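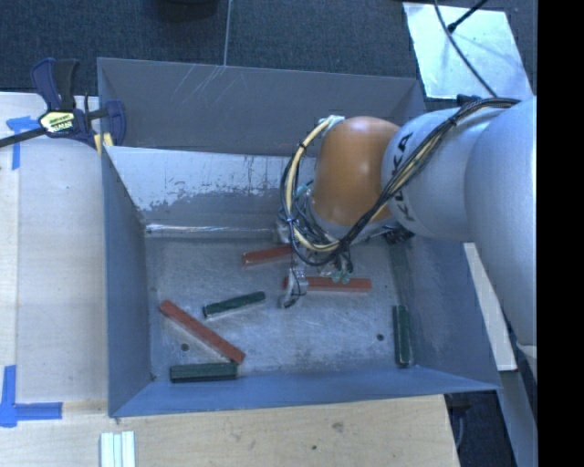
Why does the plant health certificate disappear from a parcel record after the record was saved?

The file is removed when the tariff line of the same record is edited afterwards. The certificate is attached to the line and not to the parcel, so a new line starts with an empty attachment field. Upload the certificate again after the last edit, then press Lock.

## Ticket 602 — certificate missing on seed parcels from Ansah

**Opened:** 17 January 2024
**Opened by:** Import desk, Groltallow Garden Supply
**Product:** Drellura Customs Desk, web version
**Priority:** Medium, raised to High on the second day
**Status:** Closed with workaround

### Description from the import desk

We bring in vegetable and flower seed from our supplier Ansah. Every parcel needs a plant health certificate and a list of the species inside. We enter both in Drellura, and the courier Rosent picks up the data from there before the parcel arrives to the border.

In the last shipment we had eight parcels. All of them were complete when we saved them in the afternoon. Next morning Rosent wrote us that six had no certificate and are waiting in their warehouse. The species lists were present. The other two parcels went through normally.

We would like to know where the files went, and if we did a mistake from our side.

### First reply from support

Thank you for the clear message. Please send the following:

- the parcel record numbers, for the good ones and the bad ones
- the browser you are using
- the size and the type of one certificate file
- the exact text of the notice from Rosent

Please do not delete the six records for the moment. If they are deleted we lose the history of the changes.

### Answer from the import desk

The numbers are in the attached sheet. The browser is Firefox, but a colleague tried with Chrome and the record looks the same. The certificates are PDF scans, each one under 4 MB. The notice from Rosent says only "Required document not supplied, item on hold."

One more thing, maybe it is important. Before closing the day we corrected the description on some parcels. It was written "flower seeds, mixed" and we changed it to the full Latin names, as Ansah gave us on the packing list.

### What was checked

1. **File size and type.** The limit for one file is higher than 4 MB and PDF is accepted. Not the cause.
2. **User rights.** The account of the import desk has permission to upload and to lock. Not the cause.
3. **Transfer to Rosent.** The transfer log shows all eight records sent without error. For the six parcels the document field was already empty at the time of sending, so the loss happened before the transfer. 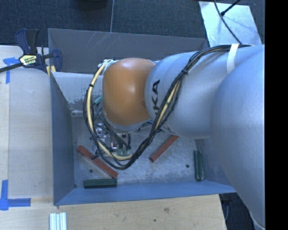 4. **History of changes.** On each of the six records there is an edit of the tariff line after the upload. On the two good records there is no such edit.
5. **Repeat on a test record.** We uploaded a certificate, saved, changed one word in the description and saved again. The attachment field was empty and no warning was shown.

### Cause

When the description is changed, Drellura closes the old tariff line and makes a new one. The species list is copied over. The certificate stays with the old line, where the user can't see it any more. The files are not lost — they are in the archive of the record, under "Closed lines".

### Workaround

Finish all corrections of names and weights first. Upload the certificate as the last step and press Lock. After locking, open the record again and look if the paper clip symbol is next to the line.

For the six parcels on hold:

1. Open the record and choose Closed lines.
2. Download the certificate.
3. Attach it to the active line and lock the record.
4. Choose Send again, and write to Rosent that the data was renewed.

### Last message from the import desk

We did the steps for all six. Rosent confirmed the documents and the parcels are released. I have put a note for my colleagues that the certificate goes in at the end. A warning on the screen would be a big help — is it planned?

### Closing note

A warning before the attachment is dropped is planned for the April release. Copying the certificate automatically to the new line is still under discussion, as a changed species name can mean that the old certificate is no longer valid for that line. Ticket closed with the agreement of the import desk.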